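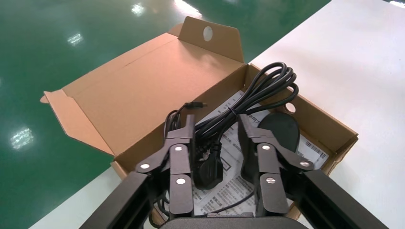 ## Re: [mistix-users] Open day at Ater in Rundau, was it worth the trip?

Hello Murali, hello all,

sorry that my answer comes slowly, I was still typing my notes on the train and then the battery was empty.

> On the list, Murali Venkataraman wrote:
>
> I saw in the July announcement that Ater opens its hall in Rundau to visitors, and I could not go because of our own inventory. Did anybody from the list attend? I am mostly interested in the two-arm station. We pack small electronics with accessories, and our problem is always the cable, never the product. Also, did they show Mistix running live, or only slides?
>
> Second question: is it possible to visit as a small company? Last time I asked at such an event, they wanted to know how many lines we have, and after my answer they became less interested.
>
> Murali

I try to answer in the order you asked.

Yes, Mistix was running live. There was one talk with slides at the beginning, which you can skip. The hall itself is from 1903 and has very thick walls, so the phone connection is bad inside. Please download the visitor ticket before you enter. I did not do it, and I had to walk back to the gate.

The two-arm station is in the second room. They let us in as groups of 8 persons, and each group could stay until the next one came. When my group arrived, the operator was working with open cartons. In each carton there is a device, a cable with a plug and a paper with the instructions, so I think it is close to what you pack. He drove the arms by hand control first and told us that these runs are recorded and used for training later. After that he started the automatic mode.

I asked about the cable, because I know you will ask me. His explanation was that a coil held by a twist tie is not the difficult part. Difficult are the free ends, which can lie in a different place in each carton. The plug is a good thing to grip, it is chunky and stiff, but if it hangs over the paper, the fingers can take the paper too. I saw this happen 3 times in my group. In two of the cases the operator stopped the arm himself, and in the last one the software noticed it. 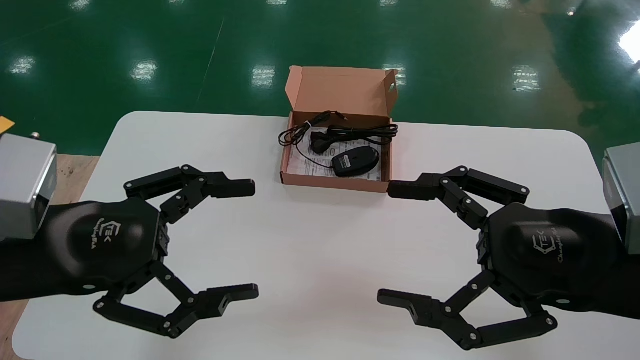 For our own work I was more interested in how the two arms share the space, as we have only a short table and a carton with a lid. My fear was that the arms would block each other. The answer I got is that only one gripper enters the carton at a time, and the other one waits or supports from outside. With a mouse in the lower right of the carton, like they had it, the right arm is already near with its upper finger when the left one is still over the table. The lid stays upright at the back. I asked what they do if it falls forward, and he said that they treat it as a stop, and a person must open it again. For me this is a weak point, our lids fall constantly.

About speed I can not tell you much. They gave no cycle time on paper, and when a man from Shboul asked for one, he was told that the demonstration is set slow for visitors. He was not very satisfied with this, and I also would like to see it at normal speed before I say something to my boss.

To your second question: they asked me for the number of lines too, but on a form, and there was no reaction to it. The person at the desk said that small companies can book a half day and bring their own parts. The price is 89 euros per person, lunch is included. You have to send the parts before, in the same packaging you really use.

Two things I forgot to ask, maybe somebody else knows:

- Can the ribbed pads on the fingertips be changed without new calibration in Mistix?
- Does the grip force limit apply to each finger or to the whole gripper? In my manual the sentence can be read both ways.

If you book the half day, Murali, please write it here. I would come again and bring a box of our worst cables.

Best regards from the train,
Ilze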